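Home Explore Notifications Messages Bookmarks Lists Profile More

Purnville Bicycle Council
October 23, 2020

1/ The Council has adopted its cold-season guidance for people who ride to work, school and errands in Purnville and on the Grostitville connector. The main points are set out in this thread. The guidance stays in force until the end of May.

2/ Winter maintenance. The Grostitville connector will again be plowed after the main roads and before the park loops. Riders should expect packed snow on the connector until mid-morning following an overnight storm. The Rulisine bridge deck is treated with sand only. Salt is not used there.

3/ The sand collects on the east ramp, at the turn below the bridge. Please brake before the turn and release the brakes through it. The ramp will be swept whenever it has been dry for two days in a row.

4/ Lights. A white front light and a red rear light are required on all Council paths from dusk until dawn. The Council asks riders to use both in falling snow and in fog as well, at any hour. A steady beam is preferred on shared paths. Flashing front lights make it hard for people on foot to judge distance.

5/ Batteries lose charge faster in the cold. A light that lasts all week in summer may need charging every second day. Riders who leave a bicycle outdoors during the workday are advised to take the lights inside with them.

6/ Clothing. Members wrote to the Council on this point more than on any other last season. The guidance is brief: wear less than you would for walking, cover the ears and hands, and keep one dry layer at your destination.

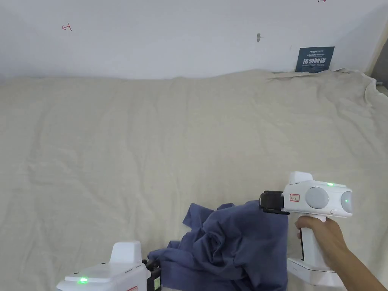

7/ Tires. Studded tires are recommended for the connector and for the hill section of Conceição Avenue. They are not required anywhere. Riders on ordinary tires should check pressure weekly, as it falls with the temperature, and may run a little below their summer figure within the range printed on the sidewall.

8/ Please do not let out so much air that the rim can strike the pavement. The repair stand at the Rulisine bridge saw a large number of pinched tubes last winter, most of them from the expansion joints on the deck.

9/ Chains. Road grit and meltwater will wear out a chain in a single season if it is neglected. Wipe the chain after a wet ride and apply a wet-weather lubricant once it is dry. Wipe off what remains on the outside. Oil left there only holds the sand.

10/ Public pumps. The pump at the Conceição Avenue entrance has been fitted with a new hose. The pump at the Purnville library has been taken in for the winter and will be returned in May. The work stands at both locations remain in place.

11/ Arriving wet. Many employers have asked what they can reasonably provide.

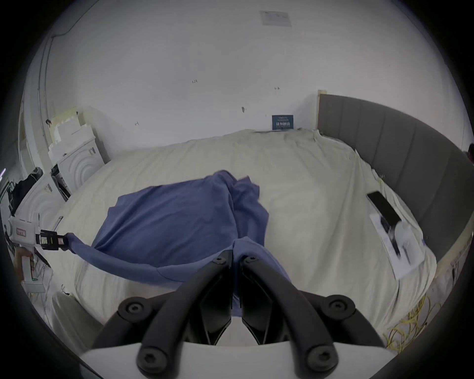
A hook, a hanger and a room with some air movement will serve most riders who arrive in rain gear. Coats should be hung at full width with the zipper open. Riding layers should be pressed in a towel and laid out. A layer left in a long twist, like the blue cloth held at both ends on the bed in this post, will dry slowly in the middle and may lose its shape. Radiators and space heaters should not be used for drying.

12/ Employers with 17 or more staff may apply to the Council for a drying rack and a floor tray. The form is one page. It asks for a contact, a delivery address and a sketch of the room. Racks are issued in the order in which complete forms are received.

13/ Racks issued last season do not need to be returned or registered again. If the floor tray has cracked, please write to the office and a replacement will be sent without charge.

14/ What to carry.

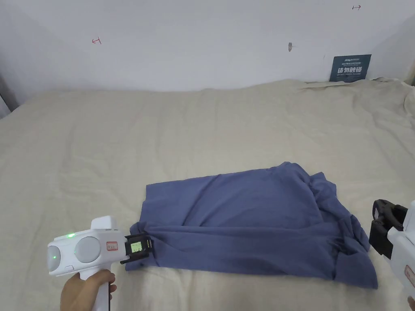 A spare tube, a pump, a small multi-tool and a pair of thin gloves are enough for most trips within town. Riders crossing to Grostitville should add a second rear light and a dry top. The top need not be packed with care. Something folded as loosely as the blue-gray garment on the beige cover will flatten well enough at the bottom of a pannier, with the tools on the other side. A plastic bag around it is advisable in sleet.

15/ Backpacks are permitted on all routes, as always. The Council does ask that a reflective strap or patch be fixed to the back of the pack, at a height where it will not be hidden by a coat.

16/ Parking. The covered racks at Purnville station hold 577 bicycles and will remain open all winter. The uncovered racks on the north side will be closed from the first plowable snow so that the lot can be cleared. Bicycles left there will be moved to the covered area, and locks will be cut where necessary.

17/ Owners of moved bicycles may collect them from the station office with a description of the bicycle or a photograph. There is no fee. The Council will not replace a lock that has been cut after notice was posted.

18/ Reporting hazards. Ice, fallen branches and failed path lighting should be reported by telephone or through the form on our site. Please give the nearest marker post. Replies to this thread are not monitored overnight and should not be used for urgent reports.

19/ The marker posts on the connector are spaced 200 feet apart and are numbered from the Purnville end. The posts on the Rulisine side carry a letter before the number.

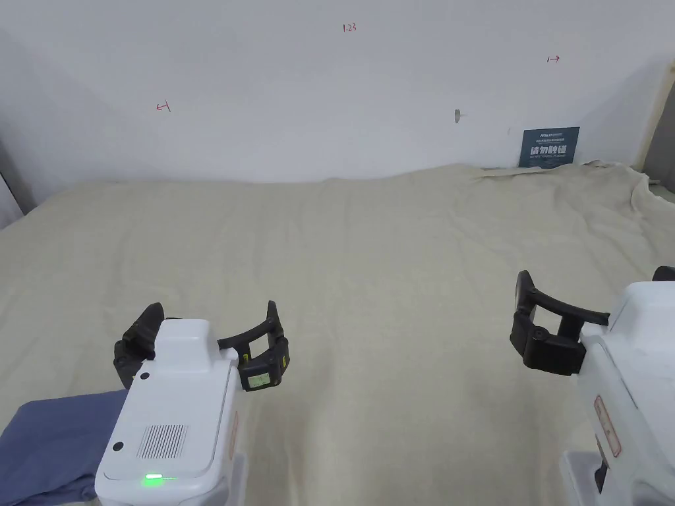 A report that includes both the letter and the number reaches the correct crew the first time. Reports that say only "near the bridge" have to be checked on both banks, and in freezing weather that can delay treatment until the following morning.

20/ Funding. The Council has set aside $2,000 for small grants to neighborhood groups that clear the short links between side streets and the path. Grants may be spent on shovels, sand, gloves and storage bins. They may not be spent on powered equipment or on wages.

21/ Groups that received a grant last season may apply again, provided their receipts are on file. Groups on Conceição Avenue should note that the two stairways there belong to the city and are outside the scope of the program.

22/ Children's routes. The marked school route along the creek will close when the creek is above the painted line on the footbridge. The signed detour follows Conceição Avenue as far as the library. Crossing guards have been given the detour map.

23/ Electric-assist bicycles are allowed on the connector under the same speed limit as in summer. Batteries should be brought indoors in freezing weather and allowed to warm before charging. The station racks do not have outlets, and extension cords may not be run from the building.

24/ The full text of the guidance is posted at the station office, at the library and on our site. Large-print copies are available on request. Comments on next season's draft will be accepted in writing after the guidance expires.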